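# Cream baseboard meeting a different trim color at an inside corner

**grout_line** · August 4, 2023

Repainting two walls of a ground-floor room in Grevville, one warm beige and one gray-green. Each baseboard follows its own wall. 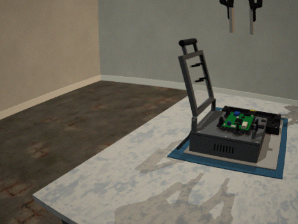 My question is where the paint break goes when the base is coped. The coped piece laps over the butted piece, so the visible joint sits off the true corner by the thickness of the profile. Do you break the color at the joint or project the wall corner down?

**mudpan7**

At the joint. Caulk first, let it cure, paint the butted piece past the joint, then tape and cut in the coped piece. If you project the wall corner down you end up with a sliver of the wrong color on the face of the molding.

**Stornon_trim**

Disagree on the caulk. A coped joint that needs caulk was not back-cut enough. Undercut it a few more degrees, test fit, file, repeat. Caulk shrinks by November once the heat is on, and the crack shows worse between two colors than it does in one.

**mudpan7**

Acrylic caulk shrinks. A decent elastomeric doesn't, or not enough to matter on a hairline. Also, the OP said repainting. The base is already up.

**grout_line**

Correct, it is staying up. MDF, nailed and glued by the previous owner. Gap at the top of the cope is under 1/16.

**Stornon_trim**

Then fill it. I withdraw the file.

**plonport_paul**

I would run one color all the way around. Two trim colors in one room is a maintenance problem: two cans, two sheens that drift apart, and every touch-up needs tape. We did 36 units in Plonport with matched trim and changed it back at the first turnover.

**grout_line**

Noted, but the colors are decided. Both are satin from the same line.

**kerf_and_go**

One thing missed above. Seal the tape edge with the color underneath before applying the second one. Any bleed is then in the matching color. Pull the tape while the top coat is still wet. If it has dried, score it first or it will lift a strip off the MDF.

**mudpan7**

Agree with all of that except pulling wet on a vertical inside joint. I wait until it is tacky, otherwise it strings.

**grout_line**

Butted side has its second coat. Caulk tomorrow, tape after it cures. The order is wrong by mudpan7's list, so I will touch up the butted side over the caulk before taping.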